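Where the Dust Settles

Airborne dust in an office is mostly skin flakes, paper fiber and textile lint, and it collects wherever air slows down. Over one heating season, facilities staff at Osberg logged filter weights on 3 floors of their building and found that the heaviest load came from the floor with the newest carpet.

Particle size decides most of what follows. Coarse lint drops out within minutes. Fine particles stay suspended for hours and travel with the return air – often straight past a badly seated filter.

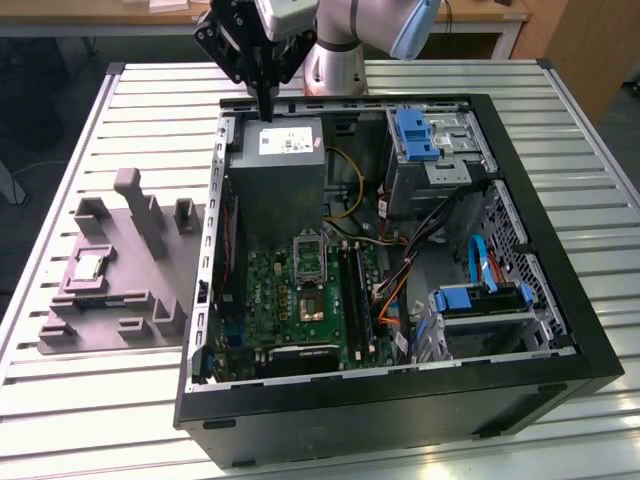 Filter ratings describe the medium and say little about the seal around it. In a test duct at Goicoechea, a gap of 6 millimeters along one edge let enough air bypass the panel to erase most of its rated benefit. The same fine fraction reaches desktop equipment, where fans pull it across every surface. A tower laid on its side with the panel off gives easy access to the power supply and the motherboard, but an open CPU socket should be covered before any cleaning starts nearby.

Vacuuming helps only if the exhaust is filtered. Stundero recommends a pass every 8 days on carpeted floors, with filter changes in March, after the heating load drops. Osberg now weighs each panel at removal and replaces the gasket at the same visit.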